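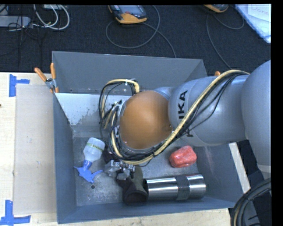 Lists > Mestow Seed and Garden List > Archive > February > Re: winter sowing in jugs, is it worth the bother?

Posted by Maricruz Orozco, February, 6:40 a.m.

Good morning all,

I meant to answer this last night and fell asleep with a seed catalog on my chest, so forgive me if some of it has been covered since. Yes! It is worth the bother! I have been winter sowing in milk jugs for four years now and I would give up my tomatoes before I gave it up (well, maybe not the tomatoes, but it would be close).

The original question, for those who get the digest:

> Hi everyone. New to the list, we bought the old house on Rudholm Road last
> summer and the yard is mostly lawn with a strip of daylilies. I keep reading
> about people sowing perennials outdoors in plastic jugs in the middle of
> winter. My basement has one small window and I don't want to buy lights.
> Does it really work this far north? What do you do when it snows? And do the
> seeds need to be special ones? I have a packet of columbine, some
> snapdragons, a lot of lettuce and a coneworm's worth of coneflower that my
> aunt saved in an envelope. (Coneflower. I can't type in gloves.)
>
> Also how do you stop the jugs from blowing into the neighbor's yard.

First, welcome! Rudholm Road gets the good afternoon sun, and there used to be a huge lilac at the bend that I hope is still there.

It works very well this far north. Better than it does for my sister down south, who gets a warm week in the middle of winter, has everything sprout, and then loses the lot to a freeze. Up here it stays cold and the seeds sit tight until they should come up. Your aunt's coneflower and the columbine are just the kind of thing to start with. Both like a long cold damp spell before they sprout, and you would otherwise be keeping them in a baggie in the fridge next to the mustard. Put those out first, this week if you can.

Snapdragons can go out now too. They are tiny, like pepper, so press them onto the surface and don't cover them. Lettuce I would hold until the snow starts to get that crusty gray look, and then sow it thick. I had lettuce in a jug last spring that we were cutting for sandwiches while my indoor lettuce was still flopping around like wet string.

How I do it, and I know there are as many ways as there are people on this list:

Rinse the jug and throw away the cap. You want the hole open so rain and snow get in and heat gets out. Cut around the middle, leaving a couple of inches uncut under the handle so it makes a hinge. Poke holes in the bottom, more than you think. I use an old Phillips screwdriver and go at it from the inside so the ragged bits point out and don't hold water. Fill the bottom part with real potting mix, as deep as you can, four inches if the jug will allow it. Garden soil turns to brick in there, I tried. Wet the mix until it drips out the holes, let it drain, sow, close it up, and run tape around the cut.

Label it twice! Once on the tape and once on a piece of old window blind stuck down inside. Marker fades in the sun even when it says it won't. Paint pen is better. My first spring I had a whole row of mystery jugs and planted what I was sure was foxglove along the front walk. It was mullein. It was six feet tall and very cheerful and the mail carrier had opinions.

About the snow: let it pile up. It's a blanket and it waters them when it melts. I don't brush it off and I don't go out and check, or I try not to. When the jugs warm up in early spring you will see the insides fog over, and that's when I start looking in the top hole every morning in my bathrobe. On a sunny day over 60 I flip the lids open and close them again before supper. Once it's mild at night I leave them open, and then you have to watch the watering, as they can go dry in a single windy afternoon.

About the blowing around: a full wet jug is heavy and mostly stays put. The first year I ran a length of clothesline through all the handles and tied it to the fence, and it looked like a string of caught fish, but not one got away. Now I set them in those flat bulb crates, which you can often get from the garden center by the old Lindqvist dairy if you ask before they put them out for trash. Bring the dog. They love dogs there.

You asked if the seeds need to be special. No, but the packet will give you hints. If it says "cold stratify," or "sow outdoors in fall," or "self-sows," or "hardy annual," it's a good bet. I have had wonderful luck with poppies, bachelor's buttons, milkweed, lupine (nick those or soak them overnight), blanket flower, kale, spinach, chives and parsley. Larkspur came up like grass. Things I won't try again are peppers and eggplant. They did come up, in June, and then glared at me until frost.

Planting out is the part that scared me and I needn't have worried. Those seedlings have been rained on and blown on all spring and they are tough as boots. No hardening off! I pull the whole slab of roots out of the jug, tear it into chunks like a pan of brownies, and plant the chunks. I used to tease every little seedling apart and I'd be out there until dark with a fork and a sore back. The chunks do just as well, at least for flowers. Lettuce I thin with scissors and eat the thinnings.

One more thing since you mentioned all that lawn. A few jugs of coneflower, blanket flower and columbine will fill a bed by the second summer that would cost a small fortune in pots. The first summer it will look like not much. The coneflower may only make leaves. Leave it be, tuck some bachelor's buttons in the gaps, and wait. By the next July I had goldfinches fighting over mine.

Now, for everyone: I still have plenty of blue larkspur and the tall purple poppies to share, saved last August and kept dry. I'd love to trade for a white coneflower or any good hollyhock that isn't pink (I have pink, heaven knows I have pink). Whoever had that apricot foxglove at the swap, please write to me! I have thought of it all winter. I'll be home most mornings, and envelopes can go in the milk box on the side porch at 229 Zongate Lane. Please write the plant on the envelope. See above regarding mullein.

Let us know how the columbine does. It can be slow, so if that jug is bare when the others are green, don't dump it out. I dumped mine on the compost one year and had columbine in the compost by June.

Happy sowing,
Maricruz

Contact the list keeper | Messages copyright their authors | Back to top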